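Why Is a Steel Plate So Shiny?
Friday, November 25, 2022

I love a stainless steel plate. You can drop it, bang it, even drum on it (ask first!) and it won't smash into bits.

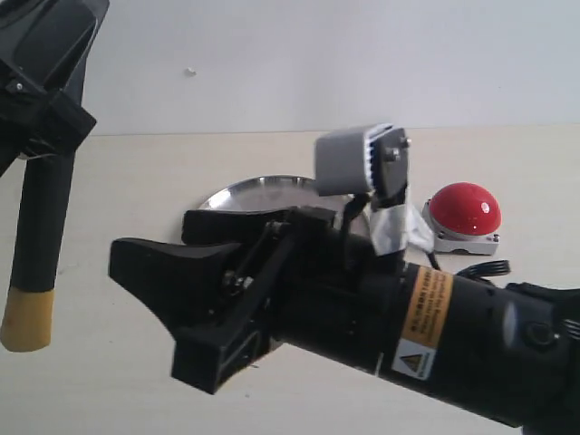 So let's talk about what makes steel the stuff it is. Plain iron has a big problem – it rusts. Leave an iron nail out in the rain and it goes orange and crumbly. Yuck! Stainless steel is mostly iron too, but it has another metal mixed in called chromium. Chromium grabs oxygen from the air and makes a super thin skin all over the metal. You can't see it or feel it, but it keeps the rust away. And if you scratch the plate, the skin grows back by itself. How cool is that?

Now for the shine. When metal is polished very smooth, light bounces off it neatly, the way a ball bounces off a flat floor. A curvy rim bends the reflections, so your nose can look huge in one spot and tiny in another.

Try this at home! You need 2 plates, one steel and one china, and a lamp. Put both plates on the table and move your head slowly from side to side. Watch the bright spots slide along the rims. Which plate makes the sharper ones? I tried it in my kitchen in Clakville last August and played so long that my toast went cold.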